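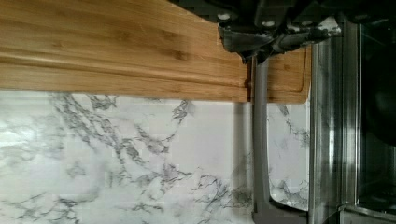 I'm looking for a part-time meeting facilitator to join me at Celau, and I'd love it if you've never had the word "facilitator" in your job title. I help small companies fix the way their teams talk to each other: handoffs between shifts, new managers who used to be everybody's buddy, weekly meetings that eat up a whole morning and settle nothing. Most of my clients have fewer than 100 people on the payroll, so we're rarely in a boardroom. I've run sessions in a loading dock, in a church basement and at plenty of kitchen counters, and if you can get a warehouse crew and their supervisor to plan next month's schedule with a bamboo cutting board and a white marble-patterned counter for a desk, you'll do great here.

A little about how we got to this point. I started Celau on my own and figured I'd keep it that way. Then Ostell (they make packaging, two shifts, lots of overtime) asked me to work with all of their line leads, and Tefera came along with the same request before I'd even finished. I said yes to both, which was dumb, and I spent March driving back and forth with a cooler of sandwiches on the passenger seat. I loved the work! I did not love the driving, or typing up my notes at midnight.

So, the job. You'd start out sitting in on my sessions, then lead parts of them, then take on your own clients once we both feel good about it. Expect 3 sessions a week in a normal week, mostly mornings, plus time at home to write up what the team agreed to do. I'm picky about the write-ups. They go out the next day, they fit on one page, and each item has a person's name next to it.

What I need from you:

You've managed people somewhere. Restaurant, hospital floor, landscaping crew, call center, I really don't mind where.
You can stay quiet while other people think (harder than it sounds, I still struggle with it).
You can tell a owner, politely and to their face, that they've been talking for ten minutes.
You have a driver's license and a car that starts.

No degree needed. If you have a coaching certificate, fine, mention it, but it won't move you up the pile.

Pay is by the session, with write-up time and mileage on top, and it works out to around $2,000 a month to begin with. Hours can grow if you want them to. There's no health plan yet, and I'd rather you hear that now than at the end of an interview.

You'd be based near Burnel, or willing to get there without cursing my name. All our clients are within an hour's drive of town.

To apply, skip the cover letter. Send me your resume and a page or less about a meeting that went badly while you were running it, and what you did the next day. I read these myself and I answer every one. If it looks like a match, we'll talk on the phone first, then you'll come watch a session (paid) and tell me what you'd have done differently.

Posted Aug 7, 2023. I'll take the ad down when I've found my person.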